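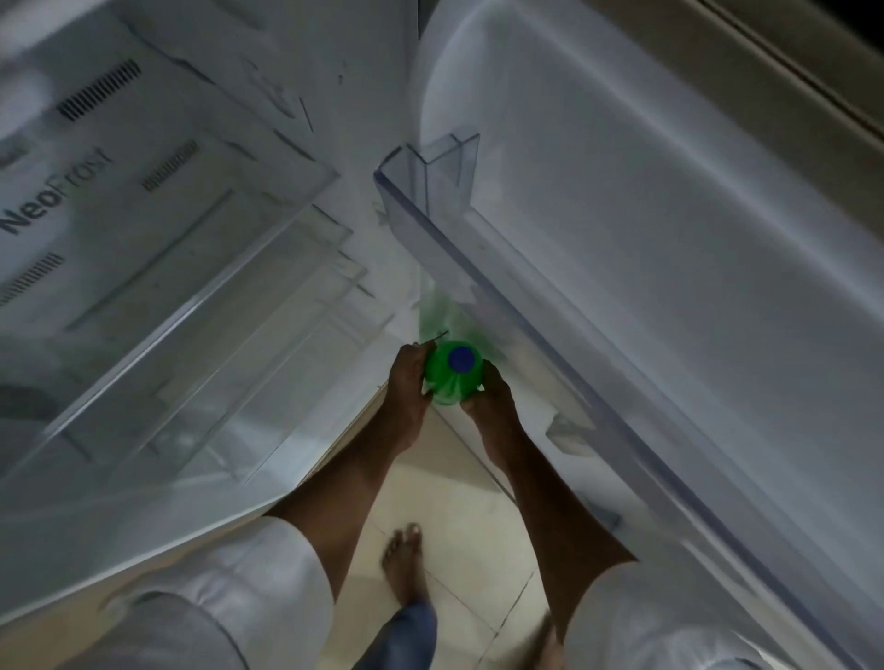 When a Helper Robot Gets It Wrong

Fetching a drink sounds like the easiest job in the world! Open the fridge, grab the bottle, twist the cap, pour. But for Plerkura, a robot being taught at a workshop in Hanville, it went spectacularly wrong one morning in May.

Plerkura learns by studying people's hands. It had practised opening bottles 300 times, and it was getting really good. Then, on try 233 of a new test, it squeezed too hard before the cap was off. Pop! Fizzy drink went everywhere, and the robot kept on squeezing!

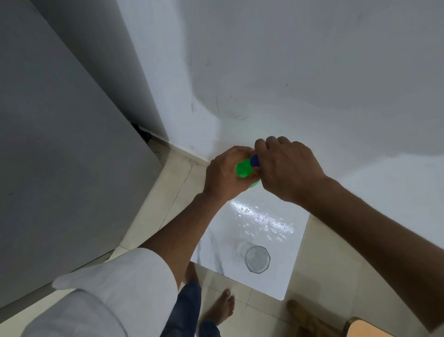
Your own hands are brilliant at this. You can feel a cap start to give, and you ease off without thinking. Plerkura's touch sensor had come loose, so it felt nothing at all and simply gripped harder.

Aileen Ignacio, the engineer on duty, pressed the big red stop button and the robot froze. Now it checks its sensor before every try, and it stops by itself if 2 readings don't match. Everyone stands well back too, even grown-ups!
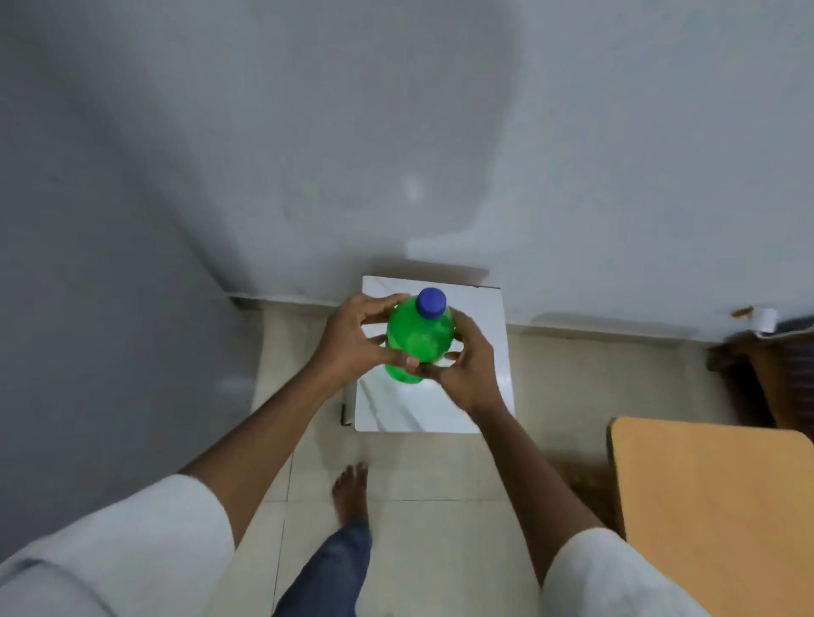
Two hands hold a green bottle with its blue cap on.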